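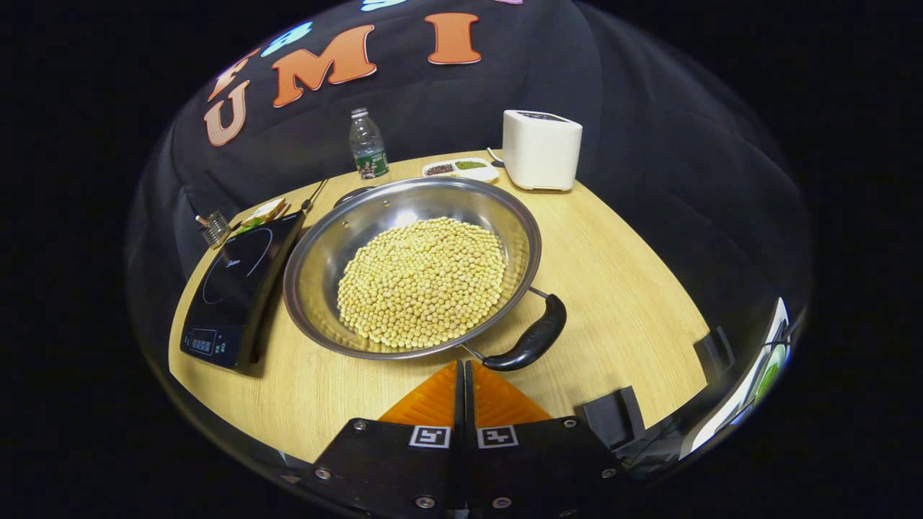 Clelar round pan with dried soybeans, next to the Duserex single cooktop.

Clelar Round Stainless Pan + Duserex Single Induction Cooktop
Item 3076
Set price: $141.00
In stock, ships from our shop

I've been selling cookware long enough to have a garage full of pans I fell out of love with, and this one has never made it out to the garage. It's a big, round, plain stainless steel pan with sloping walls and a black plastic handle, and we sell it together with a slim black induction cooktop that I can slide into a cupboard standing up. I bought the first pair for myself and my sister took it home after one dinner (I'm still waiting to get it back!), so I ordered more and put them in the shop.

Who I think it suits

Mostly people with not much kitchen. If you have one outlet and a table, you can cook on this. I've used mine in the kitchen, on the back porch, and one time on a folding table in the living room when our stove was out for the better part of a week in March. I also like it for the second thing, the pot of something that won't fit on the stove when the family comes over and every burner is already taken.

The pan

The walls slope inward toward the base, so there's a wide opening at the top and plenty of room to stir. Beans, popcorn, greens that start out as a mountain and end up as a spoonful – that's what I reach for it for. I dry-roast soybeans in it a lot. You want a pan where you can push them around without sending half of them under the fridge, and you want to keep them moving, because they go from pale to too dark faster than you'd think. Medium setting, a wooden spoon, and don't answer the phone.

The inside is bare steel with no coating. That means eggs will stick if you're in a hurry, and I'd rather tell you so now than read it in your email. Let the pan warm up, add the oil, let the oil warm up too, and then the eggs. If eggs are all you make, I'd get the Brustetti nonstick instead and save yourself some money.

The handle is black plastic on a metal bracket and it has a curve to it that fits my hand well. Keep it out of the oven. A pan full of soup is heavy for one hand, and there isn't a second handle, so I ladle.

Weight: 1764 grams, empty
Material: stainless steel, uncoated
Handle: black plastic, metal bracket
Oven: no
Dishwasher: the maker says yes, I wash mine by hand

The cooktop

Flat, black, glossy, one cooking zone with a thin ring to show you where the pan goes. Center the pan on the ring and you're good. The controls are near the front, with buttons and a little digital display. It took me one evening to get used to it and now I find the knobs on my regular stove a bit vague.

The cord comes out the back. I'd ask you not to run it off a skinny extension cord, and to leave a hand's width of space behind the cooktop so the air can get out. Don't push it up against a curtain.

It only works with pans a magnet will stick to. The one in the set is fine. Try a fridge magnet on the bottom of your others before you get excited.

Cleaning

For the steel, warm water and a soft sponge most days. If you get the rainbow marks or a bit of stuck-on brown, put in some water and a spoonful of baking soda, simmer it a while and it wipes right out. Dry it with a towel if you like it shiny – I do, I'm fussy about the rim.

For the glass, wait until it has cooled down, then a damp cloth. No scouring powder, please. I did that to my old one and the scratches drove me crazy every morning.

A few things people write to me about

Does the pan come with a lid? No. The Nakamura glass lid we carry sits on it nicely, and it's $17 if you add it to the same order.

Can I buy just the pan? Yes, drop me a note and I'll send you the price. I can't split off the cooktop alone at the moment.

Will it work on a gas stove? The pan, sure. Keep the flame low enough that it stays under the base and doesn't lick up toward the handle.

Is it noisy? There's a fan, and it hums. With some pans you get a faint buzz as well on the high settings. My dog left the room the first time and has since gotten over it.

Can I soak beans in the pan overnight? You can, but I use a bowl. Salt sitting on bare steel can leave little pits, so if you salt your soaking water, definitely use a bowl.

Shipping and returns

Orders go out in two boxes, one for the pan and one for the cooktop, and sometimes they don't land on the same day. If something shows up dented, send me a picture before you throw the box out and I'll sort out a new one. You can return the set within 30 days, and yes, you're allowed to have cooked in it, just wash it first.

Questions go to me, Vaughn Ridgeway, through the contact form. I answer in the evenings, usually after the dishes.

Page updated Tuesday, September 15, 2026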